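Labeling the Pantry, and Other Things I Put Off Until September

September 3, 2025

Every year when the kids on our street go back to school I get the itch to buy notebooks. I have no kids in school anymore and I have more notebooks than I could fill if I lived to be 200, so this year I made myself a deal. I could spend the back-to-school money, but it had to go toward the pantry, and I had to finish the pantry before I bought so much as an eraser.

You have to understand what our pantry is. The house was built by a man named Gentile who, according to the neighbors, did not cook, and what he left us is a closet under the stairs with a ceiling that slopes down to your knees. The deep end is where things go to be forgotten. Last December I crawled in there for the molasses and came out with a jar of something brown that my husband and I passed back and forth for a good ten minutes. He said gravy. I said apple butter. We never did open it, and I still think about that jar.

The trouble, and I say this as a person who cans and dries and freezes everything that holds still, is that I don't write on things. I always mean to. The jars come out of the water bath, they're too hot to touch, I tell myself I'll do it after supper, and then it's January and I'm holding a jar of soup up to the window like a jeweler.

So on Saturday morning I took everything out. I put the jars on the dining table, the bags of beans and flour on the chairs, and the spices along the piano, where they looked rather nice. The dog lay down in the doorway so that every single trip involved stepping over her. By lunch I could see the back wall of the closet, which is green! We've lived here all this time and I had no idea it was green.

My sister-in-law is a great believer in the Nurow method, if you've come across that. It's a booklet that went around her church, and the main idea is that you arrange food by when you'll eat it and pay no attention to what it is. Breakfast things together, weeknight things together, company things up high. I tried it for two shelves and kept losing the rice, because rice in our house is all three. I went back to my grandmother's way, which is tall in back, short in front, and sweet on the left. It isn't clever, but I can find the rice.

Then came the labels. I had bought a pack of 100 from Ridomitz, the little stationery place next to the bank, the removable kind with the rounded corners. I like them very much. They come off in the dishwater in one piece and don't leave that gray fuzz that you end up scraping with a thumbnail. What I hadn't thought about was the pen.

I have opinions about pens now. I started with a ballpoint, which skipped on the coating and made me press so hard that I dented the label. Then I tried a gel pen, lovely and dark, and I dragged my sleeve right across "Peaches, July" before it had dried. I dug out a calligraphy set somebody gave me years ago and got exactly one beautiful label, for cumin, and a blot on the tablecloth. A plain marker is the thing. You want one with a tip that's firm enough for small letters, and you want to write the word first and the date second, since you'll always find room for a date but you can't squeeze "butternut" into what's left over.

I also want to put in a word for color. I went back and forth over this (my husband will tell you how long) and ended up with blue for anything savory and green for anything sweet or pickled. Pickles and jam may seem like odd company, but in our house they both get eaten out of the jar by someone standing at the refrigerator, so it works. If you do the same, write the key down on a card and tape it inside the door. I was sure I would remember, and by Sunday I was already asking myself whether chutney was a sauce.

A few more things I learned, in no order at all. Label the side of the jar if your shelves are above your chin and the lid if they're below your waist. Freezer bags should be written on while they're flat and empty – I cannot tell you how many lumpy bags of chili I've tried to write on, with the pen sliding off into the valleys. Flour and sugar get a strip of tape with the cooking instructions' worth of notes on it, like "bread, not cake," for the benefit of people in this family who don't look. And put the year. I found three jars of plums marked "August" and I could not swear to which August.

The beans deserve a paragraph of their own. I had been saving seed from a climbing bean my aunt called Fletuton, and I can't find that name in any catalog, so I suspect she made it up or misheard it from somebody. They're speckled and fat and they take forever to cook, and they make the best pot of beans you ever ate. They had been living in an unmarked coffee can. If I'd gone on a cleaning spree in a worse mood they would have gone out with the stale crackers, and that gave me a real chill. They have two labels now, one on the can and one inside it on a slip of paper, and I've mailed a handful to each of my cousins.

It took the whole weekend and part of Monday. The dining table is a table again. I haven't gotten to the chest freezer and I'm not going to pretend I have a date in mind for it. But last night I said I felt like dilly beans, and my husband went to the closet and came back with dilly beans, and he didn't even call out to ask me where they were.
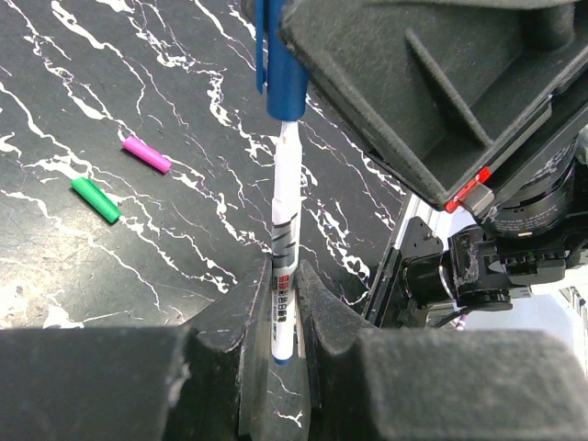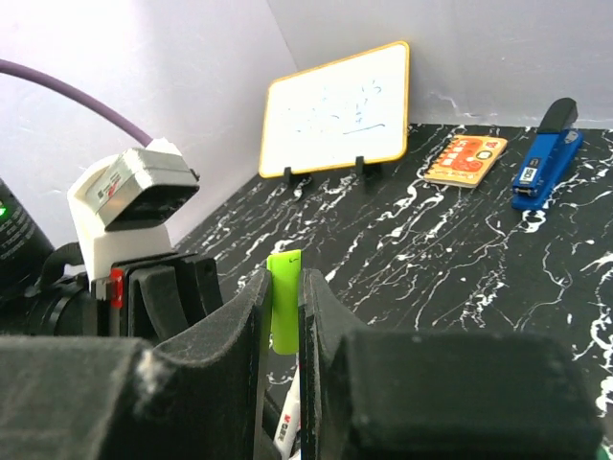

A marker with a blue cap, then one with a lime-green cap.

Consuelo Cusi
Home cook, gardener, and the writer of this blog

If you have a system for a chest freezer, I would dearly love to hear it. Mine is deep enough that I have to stand on my toes, and whatever I want is always under the turkey. I've been told to use milk crates and I've been told never to use milk crates, so please do weigh in and settle it for me. Next time I'll write up the dilly beans properly, with my aunt's brine, as soon as I find the card I wrote it on.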